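Zurano Explains: Who Tells the Robots What To Do?

Filed under: Machines, Rules, Things Grown-ups Argue About
Reading time: one hot chocolate

You have rules. Shoes off at the door, no ball games near the greenhouse, no feeding your peas to the dog. Robots have rules too, and theirs are longer than yours. If that cheers you up a little, good.

The odd thing about robot rules is that most of them aren't written for the robot. A robot arm can't read. You could pin a sign saying PLEASE BE CAREFUL to its elbow and it would carry on exactly as before. The rules are for the people who build it, the people who set it up and the people who work near it. They are the ones who have to make sure that being careful is built in.

What is a standard?

A standard is a set of rules that lots of people have agreed to follow, so that everybody does the same job in the same way. You use standards all day. The plug on your lamp fits the socket in your wall. A sheet of A4 paper is the same size in Lakemwood as it is at your gran's. Somebody had to sit in a room and settle that, probably with biscuits.

Robots have standards as well. Some are about how the robot is made, and some are about where it is put and what it is asked to do. They can be very dull to read. Dull is fine. An exciting safety rule usually means that something has already gone wrong.

A standard isn't always a law, by the way. A law is something a country says you must do. A standard is more like a very well-tested recipe. Sometimes a law points at the recipe and says "use that one", and then you had better use it.

Rule one: know how far it can reach

Stand up. Stretch out your arms and turn round slowly. Everything you could knock over is inside your reach. (Sorry about the vase.)

A robot arm has a reach too, and the people in charge have to know exactly where it ends. They don't get to guess. They also have to remember that the arm might be holding something. If you pick up a broom, your reach gets a good deal bigger, and so does the trouble you can cause with it.

At the Lakemwood workshop, where they plan jobs for kitchen robots, the reach gets drawn as a big bubble. Anything inside the bubble has to be thought about: the worktop, the walls, and any person who might wander over looking for a snack. One of their practice arms had a reach of 114 centimetres once its tool was fitted, so that was the bubble, and the bubble went on the plan before anything else did.

Rule two: practise where it doesn't hurt

Before a robot does a job in a real room, it is good practice to try the job in a simulated one. That means a room made inside a computer, a bit like a level in a game, except that the prize for finishing is a spreadsheet.

A good practice room isn't tidy. Real kitchens aren't tidy either, and a robot that can only cope with a bare worktop will have a dreadful time at your house. So the people who make practice kitchens fill them with clutter, and they don't worry much about whether it all goes together. 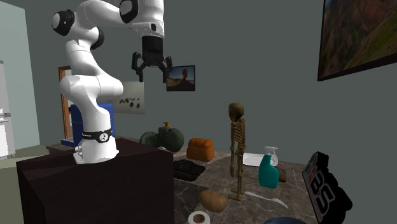 If the arm makes a mess of things in a simulation, you press a button and everything goes back to where it started. Try doing that with a real jar of beetroot.

The Gidus checklist, which is what the Lakemwood people use, asks for 100 practice runs of each new job before anyone talks about a real machine. It also asks them to move things between runs. Otherwise the arm might only learn one arrangement, like a child who can spell "necessary" but only on Tuesday's test paper.

Practice can't prove everything, though. A computer kitchen leaves things out. It might not know that your floor has a wobbly tile, or that the lid of the butter dish is always greasy. So passing in the simulation earns the robot permission to go on to the next test, slowly, with somebody watching.

Rule three: slow down near people

Some robots work inside a cage or behind a fence. The fence keeps people out, and if you open the gate, the robot stops. It's a simple idea and it has saved a great many fingers.

Other robots are meant to share a room with people. Those need different rules. They may have to move more slowly when somebody is close, or stop when they bump into something, or push only very gently. How gently depends on which bit of you might be in the way. Your head is allowed much less of a bump than your leg. You will be glad to hear that somebody thought about this.

Fast is not the same as good. On one Unnithan test, an arm was told to put a cup away at half speed. It took almost 50 seconds. Everyone got bored. The cup was fine, and the job passed.

Rule four: there must be a way to stop it

A robot arm should have an emergency stop. Often it is a big red button that even a person in a panic can find and thump. It has to be where people can get to it. A stop button on the far side of the robot is a very silly stop button.

After somebody presses it, the robot mustn't simply start up again the moment the button is let go. A person has to check that all is well, and then start it again on purpose. Imagine if your teacher said "Stop!" and then everybody went straight back to throwing rubbers. It's the same problem, with more metal.

Rule five: don't just let go

Suppose the power goes off while the arm is carrying something. What should the fingers do?

If they spring open, whatever they had will drop. That might be fine for a sponge and less fine for a bowl of soup. If they stay shut, nothing drops, but a person whose sleeve was caught would be stuck there. The people planning the job have to think about both, and write down what they decided and why. Writing down why is the bit everyone tries to skip.

The same goes for the arm itself. Many arms have brakes in their joints, so that they don't flop over like a tired giraffe when the power goes.

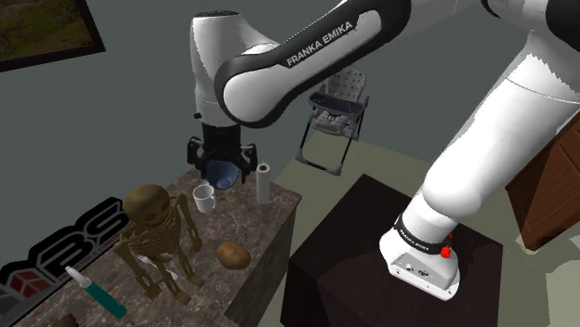 Does a robot know when it has broken a rule?
A robot only knows what its sensors and its program tell it. If it has been built to notice that it is moving too fast or pressing too hard, it can stop itself. If nobody built that in, it will break the rule quite cheerfully and go on to the next job.

So who gets the blame?

People ask this a lot, usually while looking at something on the floor. The answer depends on what went wrong. If a part was badly made, the maker has some explaining to do. If the part was good but the arm was put in a silly place, then it's the turn of whoever put it there. And if somebody switched off a safety feature so they could finish early for lunch, we needn't ask for long.

The robot is never sent to its room. It wouldn't mind, and it would scratch the door frame on the way.

Try it yourself

You can write a safety rule for a robot at home, even if you haven't got a robot. Use a brother or sister, if you have one handy and they agree to it.

Choose an easy job, such as moving a plastic cup from the table to the draining board. Your robot must do only what you say. Before you begin, agree on a stop word. Mark the robot's reach on the floor with string and move anything breakable out of it. Then give your instructions and see what happens.

Most people need to change their rules after the first go. "Put the cup down" sounds clear enough until your robot puts it down in mid-air.

Words to know

Gripper: the part of a robot arm that holds things. It may have two fingers, or more, or suckers.

Hazard: something that could hurt you. A shark is a hazard.

Risk: how likely it is that you'll be hurt, and how badly. A shark is a small risk if you are in Lakemwood library.

Simulation: a pretend version of something, run on a computer.

Standard: rules that lots of people have agreed to share.

Next month in Zurano Explains: why lifts have so many buttons, and which one you must not press.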